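Re: [cell-users] Arm drops into board after e-stop reset
From: Nassoro Kombo
To: cell-users list
Date: August 13, 2026

I don't buy the loose-board explanation, and I'd like us to stop repeating it until somebody has checked it.

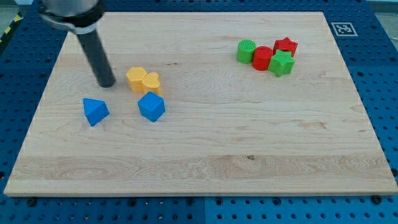

The board on our table is bolted through the front edge, one bolt near each corner. I put a wrench on both before I touched anything else and neither one moved. If the board had shifted enough to explain what Adhiambo saw, the tag behind it would no longer line up with the saved pose, and it does.

Adhiambo Nzioka wrote:

> Same thing again on the Jivham cell. Arm was holding
> over the blocks, I hit the e-stop to fix a cable, reset,
> and on resume the rod went straight down and hit the
> wood. It pushed for maybe a second before the force
> limit tripped. My hand was out of the way but it had
> been in there just before. Obadia thinks the board has
> worked loose and is sitting high. Idrisa says the
> Stivamlow update from May fixed the resume problem, so
> it can't be that. Can we keep running?

No, please don't keep running.

On the update: the release note says resume behavior was "improved." I read the whole thing and that's all it says. I don't know what was improved or who tested it. We had 2 of these drops before the update that I know of, and now this one, so "fixed" seems generous.

What I think is going on, and I could be wrong, is that the controller keeps the last commanded target through the stop and goes back to it without looking at where the arm is. If someone nudges the wrist while the brakes are off, the first move after reset starts from a bad number. The log from Adhiambo's run has a jump of 18 mm in the height reading between stop and resume. A loose board won't do that to a joint reading.

Second problem. The force limit is set to 21 N on that cell and the Sorko sheet asks for 12. Faraji, did you change it for the pushing runs? I'm not after anybody, I just want to know if it was on purpose. A full second of pushing doesn't sound right at either setting, so I'd also like the raw force trace if it was saved.

Until we know more:

Hands stay outside the striping until the arm is homed, and that includes "just a cable."

After any stop, home first. Do not press resume.

Leave the bolts alone. I marked them and want to see whether they turn.

Obadia, if you still think it's the board, put a gauge on it and send the numbers to the list. I'll happily eat my words. I've asked Minja support about the stored target and so far have an auto-reply.

Nassoro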